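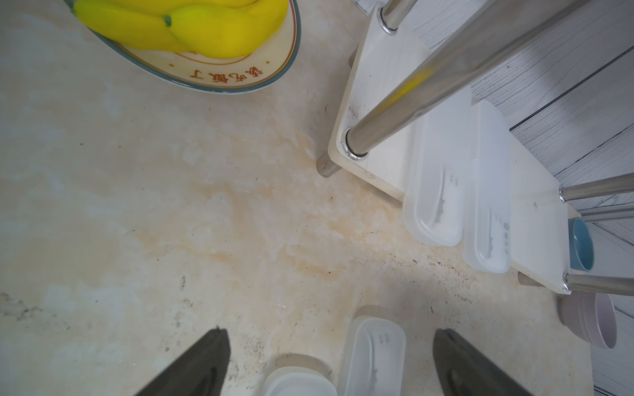 Fig. 1. Bananas on a plate, with a small white rack beside them.

Why Does Everyone in Ekley Throw Out Bananas?
Term project report by Kai-wen Lui

So my project is on household food waste, and I picked fruit because my family is terrible at it. We buy a bunch of bananas on Sunday, everybody says they'll take one for lunch, and by the end of the week they're going in the trash. I wanted to know if other people were the same or if it was just us!

My first plan was to cover all kinds of food, and my teacher told me (nicely) that I'd still be writing it next year. She was right. I cut it down to bananas, apples and bagged salad, and then I dropped the salad too, as people kept counting it by the bag and I needed it by weight.

What I did

I handed out a one-page diary to households in Ekley and Fletholm during May. They wrote down what fruit they bought, what they threw out and why. I got 166 diaries back that I could use. A few more came back with only a name on them, or with a grocery list written across the middle, and I left those out. Between them the usable diaries recorded 2431 pieces of fruit bought, which took me two whole evenings to type up (I would do it as an online form next time, no question).

I also talked to the produce manager at Donnelly, the grocery store near the bus station. He was really generous with his time and let me hang around at 7 in the morning while they unpacked.

What I found

Bananas got thrown out more than apples in both towns. I expected that part. The reason people wrote down most was "too brown," and hardly anyone wrote "moldy" or "bad." A lot of that fruit was probably still fine to eat! My grandmother says brown is when they get good, and she puts them in pancakes.

The other thing that surprised me was where people keep their fruit. The households that kept it out on the counter wrote down less waste than the ones that used a drawer or a cupboard. I can't prove the counter is the cause. Maybe people who leave fruit out just like fruit more, and my diary didn't ask that.

Fletholm did a bit better than Ekley overall. I think it's the Pramthorpe market, where you can buy two bananas if two is what you want, but that's my guess and I only had one question about shopping.

Problems

People knew they were being asked about waste, so they may have been on their best behavior. My mom certainly was. Also, one diary page per house meant whoever filled it in didn't always see what the kids threw away at school.

If I did this again I'd run it in winter too, and I'd weigh the peels separately. I had a kitchen scale for our own house and completely forgot that a peel is trash no matter what, so my home numbers had to come out of the report. They're in the appendix if anyone wants them.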